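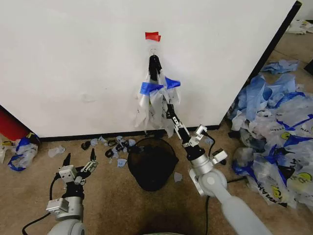 Everett Esposito
Shop technician, Rultbridge

December, started 7:40 a.m.

Back on the hide glue trials. Summary of where it stands for anyone picking this up: we want one glue for the chair regluing work that lets go with warm water later on, holds through a dry winter, and gives us enough open time to get four legs and the stretchers in without rushing. The Dinwood granules meet the first two. Open time is still the trouble.

Made up the batch last night at 1 part granules to 2 parts cold water by weight, left it covered on the bench. By this morning it had swelled to a firm jelly with no free water on top. Warmed it in the pot to 140 F and held it there. Took longer than I wanted – the thermostat overshoots on the first climb and I had to pull the inner jar out twice to keep it under 150. Note for later: set the dial to 130 and let it creep.

Consistency off the brush was good. Runs in a string, then breaks into drops a few inches down. Last batch never did break, too thick, and I think that is most of why the November joints looked starved.

Shop was 61 F at the start, 66 by ten. I didn't warm the parts for the first set. Did warm them for the second and third.

Test pieces are maple, round tenon in a drilled mortise, cut from the same board Thevar sent for the spindle job. Total of 32 joints in three sets:

Set A: glue as mixed, parts cold. Tacky in under a minute. Two tenons would not seat fully and I marked them with pencil.
Set B: glue as mixed, parts warmed on the radiator for 17 minutes. Much better. All seated by hand with a twist, no mallet.
Set C: 10 percent urea added by dry weight of glue, parts warmed the same way. Slowest of the three by a good margin. Could have repositioned a joint well after assembly.

The urea set worries me a little. It wets nicely and the squeeze-out cleans up easily, but the film on the glass plate was still soft at lunch when the plain film had already started to pull at the edges. The old notes say urea costs some strength in damp conditions. We don't have a number of our own for that and I'd like one before it goes anywhere near a customer chair.

All sets are clamped lightly and left on the rack by the north window. Leave them alone for two full days please. If you need the rack, move the whole tray, don't lift joints out singly.

Pull testing comes next. The plan is to use the lever rig with the spring scale and hang weight until the joint moves. The rig is good to 2000 pounds on paper, but the hook end was bent during the spindle work and I don't trust it until I've straightened it or made a new one. Mild steel would do. There's an offcut of half-inch rod under the drill press.

Also need to decide what counts as failure. Last time I wrote down the first creak, and the sheet before that gives the load at full pull-out, so the two don't compare. I'd go with first visible movement against a pencil line, and write down the pull-out load as well when we get one.

Moisture: test board read 7 percent on the pin meter this morning. The chairs in from the Rira house were reading closer to 9 when they came through the door, and they'll shrink some sitting in here. Regluing them right away would be a mistake. I've stood them at the back with the joints open – give them until the readings stop changing.

Old glue removal on those same chairs: vinegar on a rag, wrapped around the tenon, scrapes clean after half an hour. One back leg has something white and rubbery under the brown, so somebody had a go at it with carpenter's glue at some point. That one gets scraped dry. Don't soak it, the veneer on the rail is too close.

Pot was switched off at 3:15. Leftover plain glue is in the small jar in the fridge, good for one more reheat. Threw out the urea batch.

To do:
Straighten or replace the rig hook
Cut six more tenons for a damp set
Order granules, the bag is down to a couple of inches. The opened one says best before 2029, but it has picked up moisture and is clumping
Check the meter against the oven-dried block, it hasn't been done since summer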